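3.2 Where household papers are kept

The first round of interviews asked people to say where they would go to find a given document, such as a birth certificate, a rental agreement or the last water bill. We had expected most of them to name a folder or a binder. In the Wasasdale households the most common answer was a drawer, and usually one drawer in particular, known to everyone in the home. Informants called it the paper drawer, the kitchen drawer or just "the drawer."

We use the term shared drawer for any drawer that at least two members of a household open without asking. This leaves out bedside drawers and desk drawers used by one person. It also leaves out locked drawers, even where two people hold a key. Sekine draws the line differently and counts a drawer as shared if its contents belong to more than one person. We found that test hard to apply. Informants often could not say who a roll of tape or a spare key belonged to, but they could always say who opened the drawer.

A total of 180 households took part. Each was visited twice, with 14 days between visits, and on the second visit we asked the same questions in a different order. Karabo Van Wyk carried out all the visits in Wasasdale and coded the answers. The households in Duman were visited by a second interviewer using the same sheet.

Position in the room mattered more than size. Shared drawers were most often near a flat surface where mail was put down on coming in. When the surface and the drawer were within arm's reach of each other, papers tended to move from one to the other in small batches, often while someone was clearing space for a meal. When they were in different rooms, papers stayed out longer and the pile was sorted in one go. Several informants said they disliked this second kind of sorting and put it off.

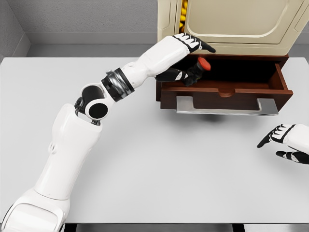
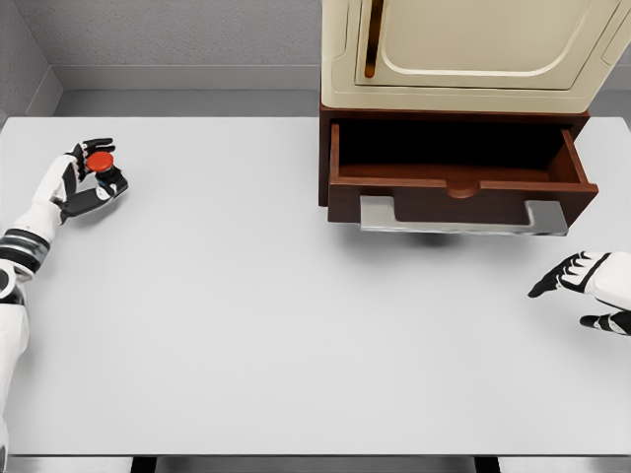

Figure 2. Tabletop and drawer arrangement, two rendered views.

Informants did not always see the surface and the drawer as separate places. One woman in Duman said that a letter was "put away" once it was on the end of the table nearest the drawer, and her son agreed. In that home, the last step of actually opening the drawer was left to whoever next needed a pen. We recorded such cases as partial storage. They were more common in larger households, and we come back to them in Section 5.

The contents of the drawers were mixed. Papers were found with batteries, string, takeout menus, candles, foreign coins and instructions for appliances that the household no longer had. We did not make a full inventory, as the pilot had shown that people became uneasy when items were taken out one by one. Instead we asked the person who answered the door to open the drawer and tell us about it for as long as they liked. These accounts lasted anywhere from 2 to 20 minutes.

Age of contents was harder to establish. Most informants could date the top layer and the bottom layer but not what lay between. The bottom layer was often tied to a move: it held whatever had been put in first when the household arrived, and it was rarely disturbed afterward. Expired warranties and old school letters were typical. When we asked why these had not been thrown out, the usual reply was that the drawer still closed.

This last point agrees with the Nirnorel survey, which found that people clear a drawer when it sticks and seldom before. Our own data support that finding for Wasasdale. In Duman the picture is less clear. Many homes there have a yearly cleaning in February, before the spring rents are settled, and the shared drawer is cleared then whether it is full or not. A later visit to the same homes would be needed to say how quickly the papers build up again.

One problem with the coding should be noted. Four of the early sheets did not have a separate line for documents kept on a phone or computer, and Van Wyk added these answers by hand in the margin - they have been kept in the totals but are marked in the appendix. The revised sheet was in use for all later visits in both places.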